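# Speaker notes – "The robot that stopped for the sky"

22 October 2026, 20 minute slot, leave time for questions

**Opening (don't rush this bit)**

Hi everybody! So I work on the walking robots at Plikano, and I'm going to talk about the most annoying fault I've had to chase, which took me most of February and a frankly silly amount of coffee. We had a four-legged patrol robot doing a lakeside park route, 400 meters each way, and one morning it stopped dead on a perfectly flat path and refused to go on. Then it did something worse. I'll get there.

(Pause. Ask who has ever run a robot outdoors. Ask who has done it in the rain. Hands will go down.)

**What went wrong**

The short version is that the robot decided a puddle was a hole. Our depth camera looks down and ahead, and on a dry surface it's great, I have no complaints. On water it sees the reflection, and the reflection of a sky is very, very far away. So the map gets a pit in it. The planner is told never to step in a pit, good planner, and it starts looking for a way around.

The way around is the part that scared me. It picked the side with the fence, squeezed in close and kept nudging a front foot against the base beam. It never went through, but I hit the stop button anyway and then stood there with my heart going.

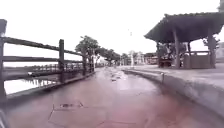
Puddles fooled us in two different ways, and I want to split them up because the fixes are different. One is the bright kind, the blotches in the middle of the path there, where a white sky comes straight back up at you. The other is the thin film over everything else, with those faint streaks of light in it, and that one gives you noise – little spikes that come and go. Now look past the fence on the left. The real water is pale too! To our map, the lake and a shallow puddle were the same sort of thing, and the robot had no reason to fear one more than the other.

**What the log told us**

Our log viewer is called Stistix (we named it on a Friday-afternoon kind of brain, sorry). Things to say while the plot is up:

- 2,027 depth frames from the run, and the pit flickers in and out through the last stretch
- the feet disagreed with the camera the whole time, solid ground on every step
- we had that foot data and we weren't using it for anything except balance

(Let them look at the plot. Don't talk over it.)

**What we changed**

First, a pit that flickers gets marked "unknown" and the robot slows down and waits. Second, the route now has a keep-out strip along the water, drawn by hand, and the planner can't trade it away no matter what it thinks it sees. I fought against the hand-drawn thing for ages, I thought it was cheating, and I was wrong. Third, if it's stuck for 20 seconds it sits down and calls a person. No creative detours.

The Felier test yard let us flood a strip of paving to try all this. It still stops too often in heavy rain. I can live with that for now.

**If there's time**

Somebody will ask about polarizing filters. We tried one on the Fuchs unit, it helped with glare at some angles and made the low-light runs worse. Happy to show the plots afterward – they're on my laptop.

Questions!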